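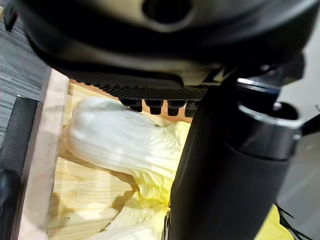 Priltow Produce Handling Notes

Version 4. Maintained by Yanti Nugroho. Corrections to Stavros Nikolovski.

Contents

This folder holds the written notes, weight sheets and labels for the produce part of the Priltow kitchen set. The current release covers napa cabbage only. Round cabbage and bok choy are kept in the older Rodetti folder and use a different label scheme.

Item definition

One item is one whole head of napa cabbage. Halves and quarters are not items. Loose leaves are entered under "trim" with the ID of the head they came from. If the parent head is unknown, leave the field blank.

Fields

head_id: integer, assigned at intake, never reused
weight_g: whole grams, after trimming
pose: side, upright or unknown
stem_dir: direction of the thick white stem end, given as a clock position from the near edge of the work surface
trim_level: 0 to 2
notes: free text, 60 characters maximum

Pose and stem direction

A head lying on its side is "side" whatever way the stem points. The stem end is the pale, ribbed end; the leaf tips are the other end. A stem end at the upper left is entered as 10 or 11. Both are accepted, and the checker does not flag a difference of one between two readers. Upright means resting on the cut base. Do not use "upright" for a head leaning on another head.

Trim levels

0: as received
1: outer leaves removed where torn or discolored
2: outer leaves removed and base recut

Level 2 heads are noticeably shorter. Older sheets recorded length — this was dropped because two readers rarely agreed on where the leaf tips ended.

Storage before weighing

Heads are kept whole in the cold room, unwashed, for no more than 8 days. Take them out around 60 minutes before weighing and wipe off any surface water. Washing comes after the weight is entered.

Known issues

- Early sheets mix grams and ounces. The unit is in the column header, which the import script ignores.
- The Zernumell label printer drops leading zeros. Match on the integer value.
- Some trim_level entries from February were filled in afterward from the notes field. They are marked with an asterisk.
- stem_dir is empty for all upright heads. This is intended.

Changes in version 4

Length removed. Pose value "tilted" merged into "side". Steinarsdóttir sheet template replaced with plain CSV.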